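### 4.2 Gripper width from wrist images

Much of the recent work on hand-held data collection assumes that jaw width can be read back from the wrist camera for free. We are less sure. Toster, our annotation tool, estimates width from the two fingertips in every image and writes it next to the camera pose. The policy then learns to predict both. If the width signal is wrong, the policy learns the error along with everything else, and the training loss will not complain.

The first version of the estimator, Mathias, fits a mirrored pair of finger outlines and reports the distance between the padded faces. On a calibration jig it did well. We do not think the jig result says much. The jig has a plain background and the jaws are held still, which is close to the best case such a method will ever meet. Recordings from real tables have grain, shadow and glare, and the soft pads do not keep a clean outline. A model that expects a straight inner edge has to decide where a ragged one begins.

We therefore drew 1,435 images from the recordings and had them labeled by hand. Silvana Pimentel wrote the labeling guide, which asks for the pad surface at mid-height and tells the labeler to ignore any lip or loose edge. Of these, 500 were labeled twice. Images in which the two labels disagreed by more than 2 mm were sent back, and we kept the disagreement as a column in the table. Reporting an estimator as more exact than its own ground truth is common enough that we wanted the number in view.

Open jaws over bare table turned out to be the more useful test. With nothing held, there is no object edge to help or mislead, and the estimator must rely on the fingers alone. In Figure 3 the pads face each other across pale wood, with a soft gray shadow over the gap and brighter table beyond it. The fingers nearest the lens are slightly soft in focus.

**Figure 3.** Open jaws with no object between them. The brass-colored bushings on the linkage arms are visible behind the fingers.
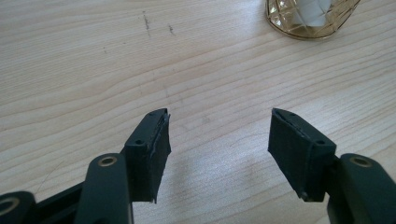
### 4.3 Using the linkage instead of the pads

Binel, the second estimator, ignores the pads and tracks the bushings. They are rigid, they contrast with the dark plastic, and the geometry that ties them to jaw width is known from the drawings. On the hand-labeled set it gave steadier output than Mathias when the jaws were open. We would caution against reading this as a general win. Bushings near the image border can drop out of view as the linkage moves, and a solution that works only while its landmarks are visible needs a fallback. Ours is Mathias, with the weaknesses described above.

The downstream effect is harder to argue for. We trained the Tradari policy for 1,000 epochs on each set of width labels, using one seed per set. The difference in grasp success was smaller than the spread we had seen between seeds in earlier runs. We cannot claim that better width labels improve the policy. We can only say that they no longer jump between neighboring images, and that whether this matters to a controller that smooths its commands anyway is still open.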